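Visit report: Stirnance stone processing works and Fenance showroom
Date of visit: June 24, 2013
Prepared by Tetteh Aryee

The visit was arranged after the April price review, when Stirnance offered to show buyers the full route from raw block to finished panel. The party met at the gatehouse, signed for hard hats and ear protection, and went first to the block yard.

Blocks arrive by road and are stored on timber bearers under open sky. Each one carries a painted number, and the same number follows the stone through sawing, filling, and polishing. Ours was block 587, a white marble with gray veining. The yard foreman pointed out a closed fissure on one face and said the saw would be set parallel to it. Setting it across the fissure gives a livelier pattern but a higher breakage rate at the edge polisher.

The gang saw was running when we entered the shed. It takes a whole block at a time and is left overnight. Slabs for counters and slabs for wall panels come off the same machine with the blade spacing changed between jobs. Cooling water drains to a settling pit, is dosed with flocculant, and goes back to the saw. The sludge is pressed into cake and taken off site. I asked for the current disposal cost and was told it would be sent on. It has not arrived.

Resin filling is done in a separate room held at a steady temperature. Slabs are dried first, then backed with mesh, turned, and filled on the face. The operator considered drying to be the step most often rushed elsewhere in the trade. Stirnance logs the oven time for each slab, and we were shown the sheet for the previous shift. Two entries had been corrected by hand and initialed.

Polishing is a continuous line of 11 heads, coarse to fine. The last head can be lifted to leave a honed finish. Honed panels are easier to match at a joint under low side light, although they take an oil stain more readily if the sealer is missed. Gloss is checked with a hand meter at the end of the line. Readings are taken near the corners and at the center, and a slab with too wide a spread goes back two heads.

After lunch we crossed the road to Fenance, which handles layout and sales for the kitchen side. Most of the session dealt with vein matching. Slabs are scanned, the outlines of the panels are placed on the scan, and the customer signs off the layout before cutting. Changes after that point are charged. Strong directional veining makes the work harder, as any jump at a joint is obvious. A softer and more irregular pattern is forgiving, and Fenance steers smaller kitchens toward it.
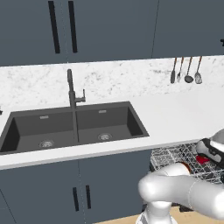

Rendering: white marble backsplash with soft gray veining, dark slate-gray upper cabinets.

Ciobanu, who runs the layout desk, then went through the allowances for fitting. Walls are surveyed after the base cabinets are in and leveled. Panels are cut with a scribing margin on the side that meets the less regular wall. Outlet openings are cut at the works where the survey is firm and on site where it is not. Site cutting is done dry with extraction, and the price list carries a supplement of 200 dollars per visit for it.

Sealing was covered briefly. Fenance supplies Wellomari, a penetrating sealer, in two coats, the second applied after the first has been wiped back. We asked for test results on acidic spills. None were on hand. The desk's own advice is that a sealer slows staining and does nothing about etching, and this is printed on the care sheet given out with each order. Lemon juice and vinegar should be wiped up at once.

Points to follow up:
Disposal cost for pressed sludge, from Stirnance.
Spill test results for Wellomari, from Fenance.
Sample pair, honed and polished, cut from block 587.
Lead time for panels ordered separately from counters. We were given 2 different answers at the two sites.

Parking at the works is limited and the gate on the north side is for trucks only. Safety shoes are required in the saw shed and are not provided.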